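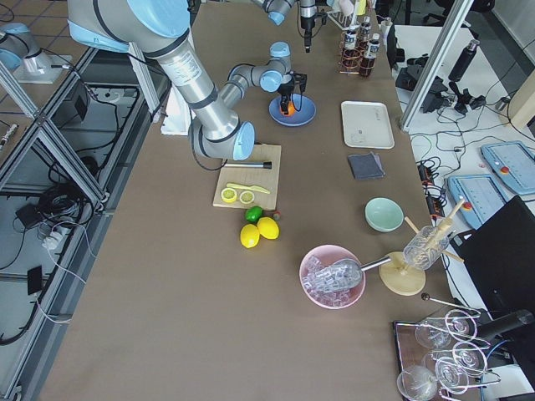 Vutmont Automation Short Course
Handout 4: Working rules for shared benches
Revised 27 December 2019

These notes go with the fourth session and replace the August version. They cover benches where one or two robot arms handle food, glassware or small utensils, and where people step in between runs to reset the items. Fenced industrial cells are dealt with in Handout 6.

1. Which documents apply

ISO 10218 is the starting point for industrial robots. Part 1 is for the robot itself and Part 2 is for the robot once it has been built into a system. ISO/TS 15066 adds guidance for collaborative work, where a person and a moving arm may share the same space. ISO 12100 covers risk assessment in general and should be read first if you have not met it before.

An arm sold as collaborative still needs an assessment of the whole job. The gripper counts, and so does whatever the gripper is holding. An arm carrying a slice of fruit and the same arm carrying a knife are two different jobs and get two sheets.

2. Before power on

Walk round the bench once. Look at the floor as well as the table top.

Each arm has its own teach pendant. Know which pendant belongs to which arm before you start. At Citley both pendants carry a coloured tag matching a tag on the arm's base, and students should do the same on their own set-ups.

Put pendants on a hook or shelf at waist height. A pendant on the floor puts the red stop button out of easy reach of someone standing, and it can be trodden on. The person running the session must be able to press a stop without taking a step.

Press each emergency stop and check that it does what the sheet says it does. On a two-arm bench, find out whether one button stops both arms or only its own. Write the answer on the sheet.

Cables on the floor go along the frame or under a cover. Power strips are kept away from table legs and from any place where a drink or melting ice could run down on to them. Clamps, flasks and spare tools go back in the cupboard.

3. Laying out the table

Mark each arm's reach on the table with tape. Where the two areas overlap, only one arm may be inside at a time, and the program must enforce this. Do not rely on timing.

Small items go nearest the arm that will use them. Tall items, such as bottle racks, go at the end or the far side, clear of the path of the elbow. Students tend to plan the path of the gripper and forget the elbow, which often passes lower than expected.

Bowls of ice are a special case. Ice melts during a long run, the bowl gets lighter as it is emptied, and water on the table changes how things slide. Stand the bowl on a mat and wipe the surface between runs.

Stemmed glasses should be kept together in a tray with raised edges. Check each one for chips before it goes in. If a glass breaks, stop both arms, clear everything from the table, throw away all food and ice, and log it.

Use plastic knives for training. Metal blades need a separate assessment signed by the course lead.

4. Speed and people

Reduced speed in manual mode is 250 mm per second at most under ISO 10218. Our own limit while anyone is learning a new task is 200 mm per second. The Sanavine bench has a further limit of 40 mm per second for the last part of any approach to glass.

Keep a walkway of 700 mm clear on every side where people stand. Monitors, trolleys and chairs are not to be left in it.

Hands stay off the table while an arm is enabled. To move a fallen item, stop, wait for the arm to come to rest, put it in the safe state given on the sheet, then reach in.

5. Food

Anything touched by a gripper is treated as not fit to eat unless the gripper pads and the grease in the wrist are both rated for food. Ours are not. Fruit is thrown away at the end of the day. Boards, bowls and scoops used on the bench are not to go back to the kitchen.

6. Records

One line per run: date, task, speed, stops, breakages. The Zerouali log sheet has columns for these. Gripper pads are changed after 2,000 picks or when the surface shines, whichever comes first.

Reading for next session: ISO 12100, the clauses on hazard identification and risk estimation. Bring a filled-in sheet for your own bench.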